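Chapter 4
Surfaces: Wiping, Clearing, and Leaving Alone

Most people who say they have cleaned a surface have moved things across it. The mail goes from the left end to the right end, a cloth passes over the part that has come free, and the mail goes back. Abundio Carrillo, whose household manual has outlived several of the households it was written for, called this "giving the clutter some exercise."

This chapter is concerned with plain surfaces: counters, tabletops, shelves, and the tops of things that were never meant to be shelves. Chapter 2 covered what to do with objects once they have been picked up. We assume you read it, or at least own it.
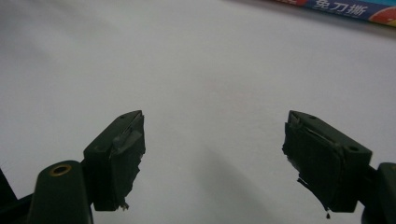

Reading time: 4 minutes (section 4.1)

4.1 The trouble with white

A plain white surface has a reputation for being hard to keep clean. It is no harder than any other. A speckled counter collects the same crumbs and has the manners to hide them, so its owner enjoys a peace of mind that has not been earned. White reports everything, including the thread from your sleeve.

Tiburcio Bermúdez, who taught the Clatance evening course for years, had students wipe a patterned tabletop until they were satisfied, then go over it again with a fresh white cloth. The cloths were pinned to the wall. Attendance dropped a little in June, when the wall filled up.

Three terms are used from here on. To clear a surface is to take everything off it. To wipe it is to pass a damp cloth over all of it, corners included. To reset it is to put back only what belongs there, a category that will turn out smaller than you hoped. The order matters, and students who reset first should turn to the remedial exercises on page 335.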